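Let the Kids Do the Dishes

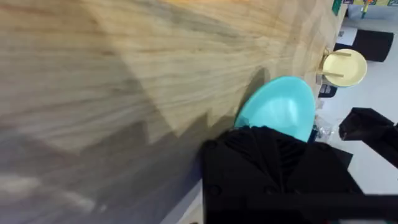 The turquoise plate and the yellow one, as the gripper sees them.

Every July I tell myself I am going to write something sensible about our summer robotics club, and every July I end up so tired and so pleased with everybody that I can't get past the first paragraph. So forgive me if this one wanders. I have an opinion, I have had it for a while, and I've got a cup of coffee and the whole evening.

My opinion is that a school robotics club should spend most of its time on chores. I mean plates and cups and socks and the lids of things. I know how that sounds next to the big competitions, with the flashing lights and the team shirts and the buzzer that makes everyone's grandmother jump. I like those too! We have taken a team to the Drondport meet twice, and I hollered myself hoarse both times. But if you asked me where our students really learned something, I would walk you right past the trophy shelf and over to the table with the plates on it.

We started with plates mostly by accident. One of our students (a quiet one, at least back then) asked whether the arm could put a dish in a rack, and I said sure, that ought to take an afternoon. Oh my. It took the better part of 4 weeks, and I have never been so happy to be wrong in front of a room full of teenagers.

Think about what you do when you pick up a plate. You don't grab it from the top like a claw machine, because it's flat and there's nothing to grab. You slide a finger under the rim, or you tip it, or you push it to the edge of the table and catch it there. You have done it so many times that your hand just goes. Then you sit down with a gripper that has never done it at all, and you have to work out every bit of that from the beginning, and you find yourself standing in your own kitchen at ten at night picking up a saucer over and over and looking at your thumb. Several parents have reported seeing this at home. One wrote to ask if it was homework. (It was not, but I was thrilled.)

And then there is what the camera sees. I want to stay on this a minute, because I think it's the best lesson we have. The students look at a table from up here, with two good eyes, and they see a round plate. The camera down by the gripper sees a long skinny oval. It sees a bright shiny spot on the glaze and a big zigzag shadow lying across the wood grain, and part of the plate is hidden behind the gripper itself. The first time our group put that view up on the big monitor there was a long silence, and then somebody said, "Wait, that's all it gets?" Yes, honey, that's all it gets. I have been trying for years to teach young people to picture how things look from where somebody else is standing, and I have never had a better helper than that little camera.

Now, I've heard the arguments on the other side, and they come from people I respect, so let me try to be fair.

The first is that it isn't exciting. A school board member told me, very kindly, that you can't fill a gym with people to watch a plate get picked up. Well, no. But we had an open evening in the spring, and I put out 30 folding chairs thinking I was being hopeful, and we had folks standing along the wall. When a plate went into its slot on the first try, the noise in that room was something. People know what a plate is, you see. They don't need the rules explained. My own mother can't follow a competition match to save her life, but she had very strong feelings about how that arm was holding the dish.

The second argument is money, and I can't wave that one away. Arms cost more than the wheeled kits do. We got ours through a Thepsuriya school grant, and the fingers are Wukeo spares that we've filed and taped and sworn at (mildly). If your budget is one box of parts and a card table, then start with the box of parts and God bless you. What I'd say is that the rest of it is nearly free. We spent $816 on everything besides the arm last year, and a good chunk of that was snacks. The plates and the cups are the kind of thing every family has too many of anyway.

The third one is the one that bothers me. It goes like this: bright students ought to be working on bright, shiny problems, and teaching a machine to tidy up is beneath them. I have to take a breath when I hear that. Somebody washed the plate that person ate supper off of. I spent a good many years helping look after my father, and toward the end he could do very nearly everything except lift a dish down from a shelf, and he hated to ask. I don't tell the students that story as often as I'd like to, because I get weepy. But if one of them goes on to make something that hands an old man his own plate, I would not call that a small problem.

There's a lot of failing in it, too, and I've come to think the failing is kinder here. At a competition you get two minutes and then it's over, and a young person who had a bad two minutes has to carry that home on the bus. At the plate table you set the thing back where it was and go again. We write every try down in a notebook, good or bad, and we have a sheet for it that we adapted from the Stekix one (their columns were too narrow for the way teenagers write). By August the students can flip back to the early pages and laugh at themselves, and it's an easy sort of laughing.

I'm not asking anybody to quit the tournaments. We'll be back at Drondport ourselves, shirts and all, and I will lose my voice again. I would only ask the other coaches reading this to give one corner of the room to something dull and household and hard. Put a plate on the table and ask the group how they'd pick it up, and please, try to keep quiet while they argue. I have yet to manage it, but I hear it can be done.

We're starting on cups with handles next. If you have any you don't want, the box is by the side door.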